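Careers > Housing and Community Services

Tenancy and Room Turnover Coordinator, Hamik House
Last updated: Mar 30, 2026

Drultis Housing is looking for a Tenancy and Room Turnover Coordinator to join the small team at Hamik House, our 64-room residence for people studying, training or starting work away from home. The position is permanent and part time, with an option to move to full-time hours after the first year if both sides want it.

Hamik House takes residents from 18 years of age. Most are apprentices, nursing and college students, or people in their first job after moving from a smaller town. Stays run from a single term to a few years. Each resident has a private bedroom and shares a kitchen and lounge with the others on their floor.

You would report to the Residence Manager, Qistina Govindasamy, and work alongside the front desk staff, two cleaners and our maintenance contractor, Vlček.

What the job involves

The coordinator looks after a room from the day a resident gives notice until the next person has the key. In a normal week that means booking and carrying out exit inspections, writing up condition reports, ordering repairs and repainting, and checking the work before signing it off. You would also answer questions from applicants, arrange viewings, prepare tenancy agreements and go through the house rules with new residents on arrival.

Some of the work is at a desk. We keep tenancy records, key logs and maintenance requests in a system called Dridano. You don't need to have used it before, and we'll train you, but you should be comfortable entering information accurately and finding it again later. Bond refunds depend on the condition report, so a missed line or a wrong room number causes real trouble for a resident who has already moved out.

The rest is on your feet. The building has four storeys and one lift, and the lift is sometimes taken up by furniture. You should expect to use the stairs, and to help move light items such as chairs, lamps and bedding. Beds and wardrobes are moved by the contractor.

June is our busiest month. A large share of the student agreements end together and the summer intake arrives soon after. Annual leave is not normally approved in June. You would be paid for any extra hours, which we agree on in advance wherever possible.
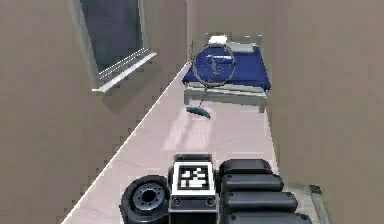

We also want the coordinator to take on the room standards list. The current version was written years ago and has been patched many times. It covers furnishings, curtains, lighting, locks, smoke alarms and internet points, and says what each room must have before it is let. Residents have told us that parts of it are out of date, in particular the storage and the number of power outlets at the desk. There is a modest budget for improvements, and you would be asked to recommend how it is spent.

What we need from you

- Experience in housing, property management, hotels, student accommodation or similar work. Unpaid experience counts.
- Clear written English, including the ability to write a notice that people will read to the end.
- A calm manner with residents who are upset about money, noise or a neighbour.
- A careful approach to private information.
- A current first aid certificate, or willingness to get one in the first two months. We pay for the course.
- A police record check with a vulnerable sector search, completed before your start date.

It would help if you have some knowledge of residential tenancy law, or speak a second language. Neither is required. A driver's licence is not needed.

Hours and pay

The position is 25 hours a week, worked between 9 a.m. and 5 p.m. on a schedule set two weeks ahead. Month-end days are always working days. There is no overnight duty. The on-call phone is carried by the front desk staff and is not part of this job.

Pay is set on our Band C scale, and the starting step depends on experience. We will tell you the step before the interview so that nobody wastes a trip. Part-time staff receive the same health and dental coverage as full-time staff, and join the pension plan after probation. There is also a yearly allowance of $300 for work shoes and clothing, paid on receipts. Probation is six months.

Staff may not live at Hamik House while employed there. If you are a current resident and would like to apply, please do, and we can talk about moving to one of our other buildings.

How to apply

Send a resumé and a covering letter of no more than two pages to the Residence Manager, Hamik House, care of Drultis Housing. You can also hand them in at the front desk in a sealed envelope marked "Turnover Coordinator". In your letter, please tell us about a time you had to give someone a decision they didn't like, and how you went about it. We read this part closely.

Applications are reviewed as they come in, and the posting will come down once the position is filled. Interviews are held at the residence and take under an hour. They include a short written exercise in which you fill out a condition report for a room and draft an email to the person leaving it. You may use a dictionary or any assistive software you normally work with.

The front entrance and ground floor office are step-free. If you need an adjustment for the interview or the written exercise, tell us when you apply and we will arrange it. It has no bearing on the decision.

We reply to every applicant, including those we don't interview. References are contacted only after an offer has been made, and only with your permission.

Questions about the position can go to Qistina Govindasamy through the front desk. She is usually in the office in the mornings and will call you back if she is out on the floors.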